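Questions about a furniture or household goods delivery are answered on this page by the Resident Services Office of Minami Court. The answers apply to all residents of the Dulora and Leltero buildings. Residents of the Wedano townhouses have their own entrances and should read only the sections on packaging and damage.

## Scheduling

**Do I need to tell the office before a large delivery?**

Yes. Any item that will not fit in the parcel lockers, or that requires more than one person to carry, must be booked at least 2 business days in advance. Bookings may be made at the front desk, by telephone at extension 1549, or through the resident portal under "Deliveries and Moves."

**What information is needed for a booking?**

The office asks for your name, your unit number, the name of the delivery company, and the largest dimension of the item as packed. Please use the packed size given by the seller and not the size of the furniture itself. A bookcase that is well within the elevator limit when assembled may arrive in a carton that is not.

**What hours are available?**

Deliveries are accepted between 8:30 a.m. and 4 p.m. on business days. The service elevator is locked off for the delivery crew during the booked period and returned to general use afterward. Deliveries that arrive after 4 p.m. will be asked to return on another day, even if the driver was delayed by traffic.

In August, when many leases turn over, move-ins have priority over single-item deliveries. Residents who are ordering furniture for that month are advised to book as soon as the seller confirms a date.

**The seller will only give me a day, not a time. Can I still book?**

You may request an open booking. The front desk will note the delivery and will release the elevator to your crew if it is free when they arrive. If another resident has a timed booking, your crew will be asked to wait.

**Can the front desk sign for my delivery?**

The front desk signs for parcels only. It does not sign for furniture, appliances, mattresses, or anything delivered on a pallet. The resident, or an adult named by the resident in writing, must be present. A form for naming another adult is kept at the desk and is good for one delivery.

## Access and elevators

**Which entrance should the driver use?**

Drivers must use the loading entrance on the north side. The main lobby doors are not to be propped open for deliveries at any time. The loading bay accepts vehicles up to 21 feet in length. Longer vehicles must stop at the curb lane, and the driver should call the front desk on arrival.

**What if my item does not fit in the elevator?**

Large items may be carried up the east stairs with the approval of the building manager. Approval is given after staff have looked at the item and the crew has confirmed that it has enough people for the carry. Items may not be transported on top of the elevator car, hoisted over balconies, or passed through windows.

Residents on upper floors should measure the hallway turn outside their own unit as well. The turn is narrower in the Leltero building, where sofas have been sent back more than once after clearing the elevator without difficulty. Floor plans showing hallway widths are available on request.

**Are floor and wall coverings required?**

Yes. Elevator pads are hung by building staff before each booked delivery. Floor runners in the hallway are the responsibility of the delivery crew. If the crew does not carry them, a set may be borrowed from the desk against a signed receipt.

## Receiving and inspecting

**Should I inspect the item before the crew leaves?**

The office strongly recommends it. Most sellers allow only a short period for reporting damage, and some require that it be written on the delivery slip before signature. Look at each side of the packaging, with particular attention to the corners and the lower edges. If the packaging is crushed, torn, or open, write a brief note of this on the slip even if the contents seem sound.

Where possible, compare the label on each carton with your order. Furniture sent in several cartons is sometimes split between two trucks, and a crew may not know that a carton is missing. 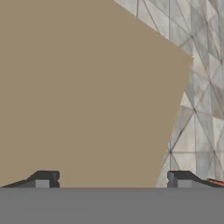
*Large flat surfaces and corners should be checked before signing.*

**The crew says it is not permitted to unpack the item. What should I do?**

This depends on the service you purchased. Under a threshold delivery, the crew is required only to bring the item to your door. You may still write "contents not inspected" beside your signature. Sellers vary in how much weight they give to that wording, and the office cannot advise on the terms of any particular purchase.

**May I leave the item in the hallway while I make room for it?**

No. Hallways, stair landings, and the elevator lobby are fire exits and must remain clear. An item found in one of these areas will be moved to the holding room on the ground level, and a handling fee will be added to the resident's account. The current fee is listed in the schedule posted in the mail room.

**Can I store a delivered item in the holding room by choice?**

Space in the holding room may be requested for one night when a resident is waiting for an installer or for the removal of an old item. The room is locked, but it is not heated, and items are left at the resident's own risk. Mattresses and upholstered pieces must remain in their plastic wrapping while there.

## Packaging and old furniture

**How do I dispose of cartons?**

Cartons must be flattened and placed in the recycling room. Please remove foam, plastic film, and wooden slats first. Cartons too large for the bins may be stacked against the back wall, and they are collected with the regular recycling. Do not leave cartons beside the trash chute.

**Where does packing foam go?**

Foam blocks go in the clear bags supplied in the recycling room. Loose foam pieces must be tied in a bag before disposal. They must not be put down the chute under any circumstances, as they scatter on the way down and are costly to clean up.

**Should I keep the original packaging?**

Residents may wish to keep it until the return period has ended. It must be kept inside the unit or in an assigned storage locker.

**Will the building remove my old furniture?**

The building does not remove furniture. Many sellers will take away an old item for a fee if this is arranged when the order is placed. A bulk collection is also held each March, and notices are posted in the elevators beforehand. Items must be tagged with the unit number. Mattresses need a sealed cover, sold at the front desk.

## Damage and disputes

**A delivery crew damaged the wall outside my unit. Am I responsible?**

Residents are responsible for damage to common areas caused by crews they have hired or whose delivery they have arranged. The office will send you a written estimate, and you may seek repayment from the company. Please report the damage on the same day. Staff compare each report with the condition notes made when the elevator pads were hung.

**Will the office help me with a claim against a seller?**

The office can provide a copy of the booking record showing when the crew arrived and left. It cannot act on a resident's behalf, hold a payment, or refuse entry to a company because of an open dispute.

**Must the delivery company be insured?**

Yes. A certificate of insurance is required for any crew using the service elevator. Companies that deliver here often may already have one on file, and the front desk can check. If there is none, the company should send its certificate before the booked date. A crew without a certificate will not be admitted beyond the loading bay.

**Whom should I contact if my question is not answered here?**

Please write to Tomomi Kaneko, Resident Services Manager, in care of the front desk, or leave a message at extension 1549. Requests for an exception to these rules must be made in writing and should include the unit number and the planned delivery date.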